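Plornumora School to Open New Senior Wing and Library for the Coming School Year

Jun 28, 2018

Plornumora School is very happy to share that its new senior wing will open its doors to students when classes resume after the summer break. The wing, which has been the subject of a great many hallway conversations over the past year (and a fair number of drawings by our younger students, several of them featuring a slide), adds classrooms for the upper grades, a larger library, and 3 science labs to the campus on Vermeulen Road.

The school began as a small neighborhood primary school with 76 students and a borrowed piano. Families kept asking whether their children could stay on for just one more grade, and then one more after that, and the school grew along with them. Today it teaches children from kindergarten all the way through the final year of high school, and the older buildings have been feeling the squeeze for quite a while. Many parents will remember the spring when the chess club met in the coat room.

With the new wing, the school will be able to welcome up to 400 students in the upper grades. Class sizes will stay as they are. Teachers were firm on this point from the very first planning meeting, and the school board agreed with them.

The library takes up most of the ground floor and covers 2,880 square feet. It has a quiet room for individual study, long tables for group work, and a reading corner that primary classes will visit once a week with their teachers. The book collection is being moved over during the summer, and families who still have library books at home are kindly asked to drop them at the front office – no late fees will be charged, however long they have been under the bed.

Upstairs, the labs will be used for biology, chemistry, and physics. Until now the three subjects have shared one room and one very crowded timetable. Lab benches and storage are being supplied by Zetero, and the building work was carried out by Rotik, whose crews were patient with curious first graders from the day the fence went up in April.

The school would also like to thank its neighbors on Vermeulen Road, who put up with trucks, dust, and early mornings, and who still waved at the school buses. Parking along the north side of the street is now back to normal, and the crosswalk by the main gate has been repainted.

Families are warmly invited to an open house before the start of classes. Teachers will be in their new rooms to say hello, older students will lead short tours, and there will be lemonade in the courtyard. An invitation with the date and time will go home by mail, along with the supply lists and bus routes.

Places are still available in some of the upper grades. Parents who would like to apply can pick up a form at the front office, which stays open on weekday mornings through the summer. 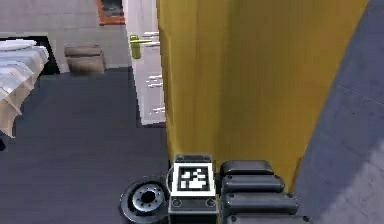 Applications should come with a copy of the student's latest report card and a short note from a current teacher. Students moving up from our own primary grades do not need to apply again – their places are already saved for them, and we look forward to seeing them in their new classrooms.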